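June 14, 2020
Posted by Shanthi Matubbar

So the big closet sort finally got going, and I have thoughts about hangers. I moved to Lustgate in December with every piece of clothing I own squashed into bags, and I've been living out of a heap ever since. My sister (who irons pillowcases, so consider the source) told me to quit folding and hang everything I can. Fine! I gave it a try.

Step one was dumping stuff on the big white table. I did it in small batches this time – last time I emptied all the bags at once and ended up napping on top of it.
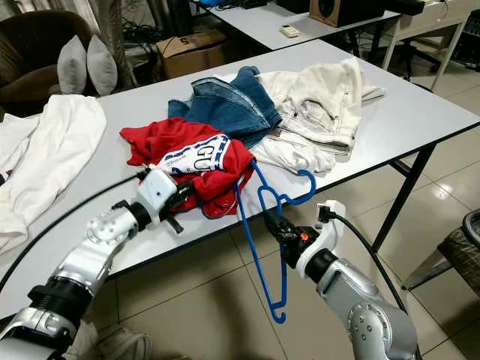
First batch: red tee, blue jeans, off-white pants, and the whites still in a rumple.

Jeans I still fold, sorry. They drag a rail down and I can never find clips strong enough. But tops are so much better hung up, and the red ones especially, because I own far too many and in a drawer they all look the same. I used to pull out three before I got the one I wanted!

My trick for tops is to go in from the bottom hem with the hanger. If you shove it down through the neck you stretch the collar, and I've ruined a couple of good shirts from Le Roux that way (RIP). One shoulder in, then the other, then a little shake.
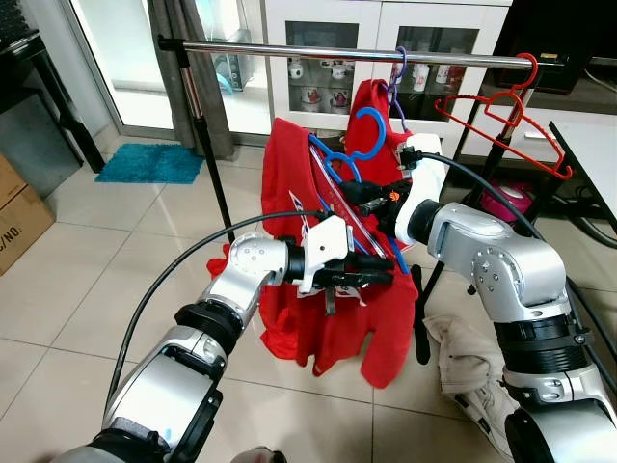 I also can't stick to one kind of hanger. Everybody with a nice closet seems to have 56 matching velvet ones, and I looked them up and closed the tab pretty fast. Mine are blue, purple, red-orange, whatever came home with me. The plastic ones are my favorites for heavier things. Wire is okay for a light top, but it leaves those pointy bumps on the shoulders if you forget about it for a month.
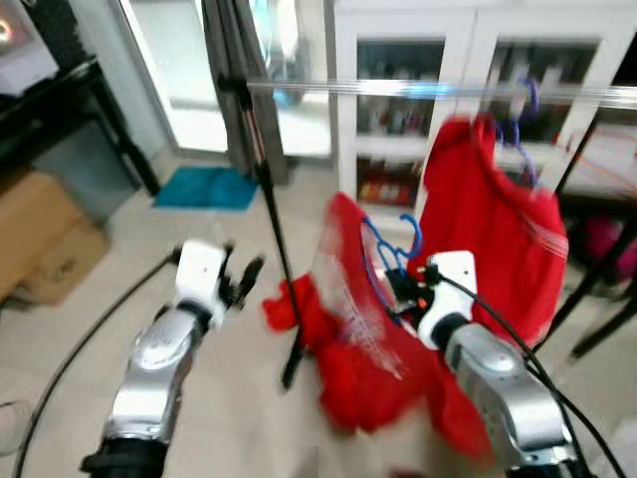
Red on purple, red on blue, over by the glass-door cabinet.

I do like having the rail right in front of the cabinet, even if I have to scooch around it to get the doors open. Next up is the sweater bag, and I'm already dreading it. If you have a good way to store chunky knits without them growing two sizes, leave me a comment – I'll try pretty much anything except rolling.

Contact | © 2020 Shanthi Matubbar | Back to top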